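Budget check before we order grippers – hand-held units vs. a second arm

pellworks
April 30, 2025
We have to put in our equipment request for next year and I'd like a sanity check. The plan is to collect manipulation data on ordinary desks, with normal clutter left in place. Two options on the table: hand-held grippers for several people, or a second arm on a cart. I'm leaning toward 5 hand-held units, the Hamley ones, plus spares. Finger pads are a separate line. Has anyone here budgeted for pads and got the number right?

tor_lind
We guessed low on pads. Put in for 200 and reordered in March. The ribbed ones wear along the inner face first, so buy pads and inner strips separately if your supplier allows it. Ghanem does, last I checked.

mkdesk
I'd go for the arm. Hand-held units are cheap up front, but then you pay people to hold them. Put the hours in the same spreadsheet and see how it looks after a year.

pellworks
Fair, the hours are in there. The problem with the arm is the desks. A cart won't fit in half the rooms we have access to. Stills from one of the desks are below so you can see the working space and the clutter. 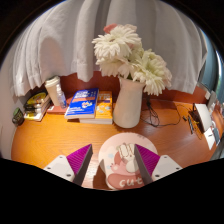
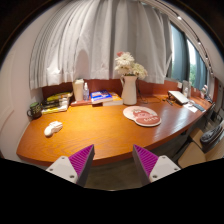
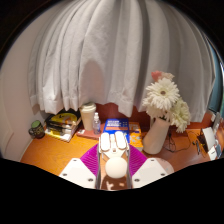
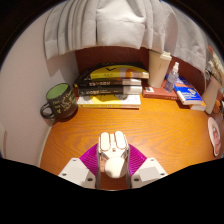
Desk work with the hand-held gripper. The small white part is between the fingers in the last one.

tor_lind
Thanks, that helps. With that vase and the books at the back I'd want someone's hand on it too. What are you using for mounting plates? Ours came with the fingers but the screws were extra, and I missed that on the first order.

pellworks
Plates are included in the quote, screws too. I asked twice.

mkdesk
I still don't see that clutter rules out an arm. You clear the vase and the cables once and you're done. The cart is the real issue and a clamp mount costs a lot less than people think. Did you price one?

pellworks
No. Clamping onto other people's desks isn't going to get approved, and if we clear everything off we lose what we're trying to record.

quillback
One thing missing from your list is storage. We run Zosia for file handling and it's fine, but the drives were the line that went over. I'd plan on roughly 300 per person for drives and forget about reusing old ones. Also get one more camera than you have grippers.

tor_lind
Agree on the camera. Disagree on the drives – we reuse ours after each upload and haven't had trouble.

quillback
Then your upload is faster than ours. Depends on the building.

pellworks
Revised plan: 4 units now, the fifth moved to the second half of the year, and that money goes to pads, drives and a spare camera. The arm stays as a separate request under the Distance project so it doesn't hold this one up.

mkdesk
That I can live with. Get a clamp quote for the Distance request anyway, and ask for the lead time in writing.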